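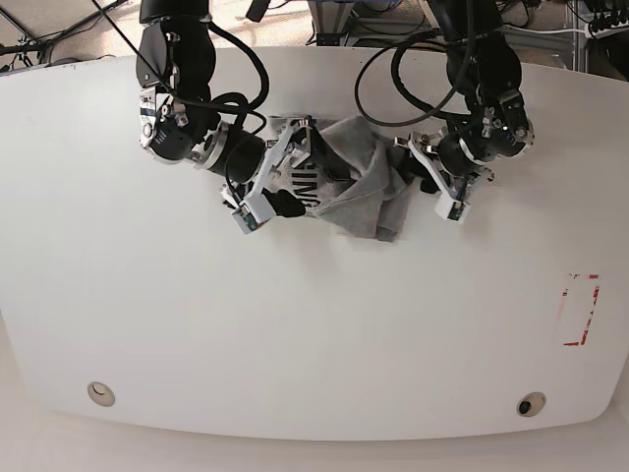
3/4/23

Spent most of today watching two robot arms with a grey cloth, and I've come home to a basket of my own that I haven't touched. Typical!

Josefina Painemal had said to come down to Nelldale and make up my own mind, as I'd been going on at her since December about when I can have one for the ironing. She says towels are the easy end of it. Easy! A towel never sits the same way twice, and once it's all bunched up I'm not sure I could tell you where the corners are either.

I did like how they go in from both sides at once, one gripper each – much how Mum did sheets. But would I pay for it? Josefina reckons about 3000 for a pair of arms one day, and that's before anyone's taught them what a fitted sheet is. My guess is 13 years. She said 6 and we shook on it.

Must ask her about washing-up next time. Wet plates, I can't see it. Need bread and stamps tomorrow.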